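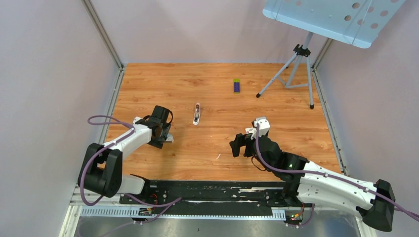

I keep a list of chores I would hand to a machine if one existed that could do them. Last November it had 30 entries. I went through it again this week and tried to sort it by what a pair of general-purpose arms, bolted to a bench, could plausibly finish without help.

The dishwasher and the washing machine don't count. Both work because a person has already done the difficult part, which is putting a varied pile of things into a known position inside a box. After that it is water, heat and a timer. Most of what remains on my list is the difficult part with no box attached. Clear the desk. Put the stapler back. Sort the drawer with the batteries in it. Fold up the music stand and get it behind the door.

The music stand is a good test, and I have changed my mind about it twice. Each step is simple: loosen a knob, collapse the legs, tighten the knob, tilt the desk flat. A knob wants one hand on the pole and one on the knob, so two arms is the minimum. It also wants a wrist that can keep turning, or a grip that can let go and take hold again without the pole dropping. Then there is torque. A person feels a thread begin to bind and stops. A parallel gripper driven from position commands will carry on until something slips, unless the controller is watching motor current and somebody has chosen a sensible limit.

Josué Trindade, who maintained the packing cells at Oprea when I worked there, used to divide jobs into picks and fits. A pick is anything you can recover from by trying again. If the fingers close on air, open them and go back. A fit has a wrong state that is hard to leave: a cross-threaded screw, a jammed hinge, a card bent under a box. His view was that picks were close to solved for rigid objects and fits were priced by the hour. I have not found a reason to disagree.
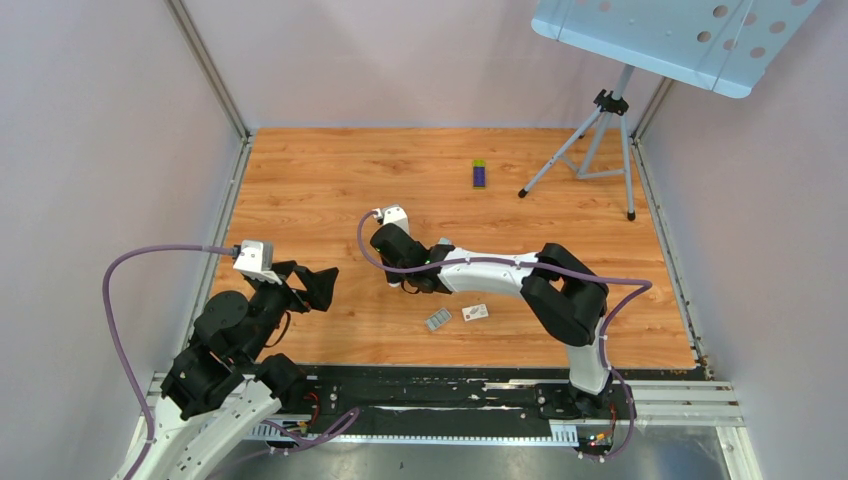 Flat things are the exception among picks. A card lying on a wooden bench gives a two-finger gripper almost nothing to hold. The usual approaches are to drag it to an edge and take it from there, press one corner and hope it lifts, or use suction. Suction works well on a smooth card and badly on anything perforated or creased. Blister packs are worse than cards, as the pockets break the seal and the foil dents if you squeeze. Thin fingertips help, but then you lose stiffness for the heavier objects, and a household bench has both within reach of each other.

On the shop floor this gets designed away. At Hultura the parts arrived in trays, the trays sat on pins, and the arm never had to decide anything. The Plisari line was the same with a camera added, mainly to reject trays loaded backward. One of those cells logged 3597 cycles between stops, and I would trust that number only for that part in that tray. Move the tray by 2 cm and the count starts again from zero.

Learned control is supposed to remove the tray. It does widen the range of starting positions, and I have seen it pick up a dropped object without being told to, something none of our old programs would do. What I have not seen is good figures for long jobs. A desk with 8 objects on it is at least 8 picks and 8 placements in a row, and a small failure rate per step adds up quickly.

So the list, as sorted. Moving rigid objects from a bench to a bin: yes, slowly, with supervision. Sorting batteries by size: yes, if they are spread out first. Cards and paper: sometimes. Folding the stand: no, and I would keep my fingers away from the clamp while it tried. Anything with a cable goes at the bottom. I have moved the stapler up to the first group, with refilling it listed separately as a fit.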